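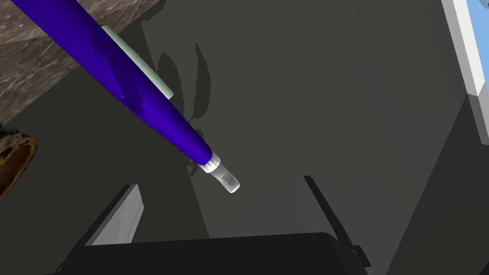

How do you get permanent marker off a kitchen counter?

Put a little rubbing alcohol on a cotton pad, hold it on the mark for 60 seconds, then wipe toward the middle of the stain. Most laminate and sealed counters come clean in two or three passes.

Marble and unsealed stone are different. Alcohol can carry the ink deeper into the pores, so start with a baking soda paste left under plastic wrap overnight. Rinse it off in the morning and let the stone dry fully before deciding whether to do it again. It will look darker while damp.

Before you start

Test the alcohol on a spot behind the toaster or under the overhang. Painted counters and some older resin tops turn dull. Turn off the burners and open a window.

Labels on jars and freezer boxes

Marker on glass wipes off with alcohol too, or with a dab of white toothpaste on a wet cloth. Plastic boxes hold on to ink much longer. I write on masking tape now and stick it to the lid – the lid gets washed by hand anyway, and the tape peels off under warm water.

Put the date first and the contents second. Huiling Shi, who shares my freezer shelf, used to write only "soup," and we ate a lot of mystery dinners that winter.
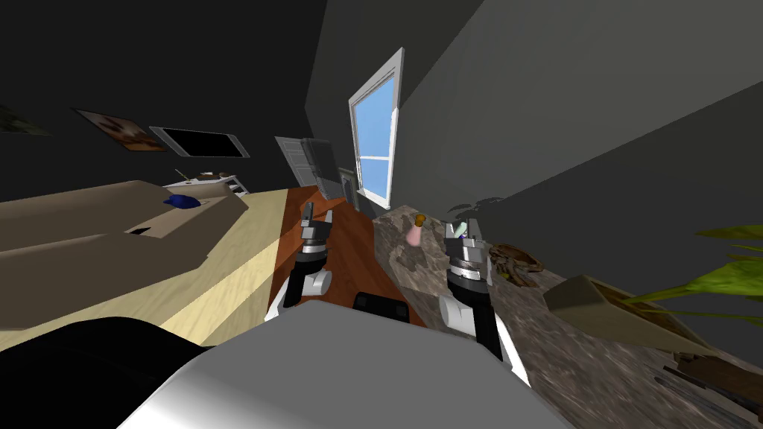 Tape that has been frozen and thawed a few times leaves a gummy strip. Rub it with cooking oil, wait ten minutes, then wash with dish soap. Scrapers scratch plastic, and food stains settle into the scratches.

Floors

Ink on vinyl comes up the same way as on laminate. On sealed wood, use less alcohol than you think you need and dry it right away. On waxed wood the wax will come off along with the ink, and you will have to rewax that patch.

For grout, scrub baking soda in with an old toothbrush. If a gray shadow stays after the second try, leave it until you next do the whole floor.

Storing markers

Keep them flat, with the caps pushed on until they click. Two-ended ones dry out at one end if they stand in a cup for months. A dry felt tip can sometimes be brought back with a few drops of alcohol in the cap, left on overnight.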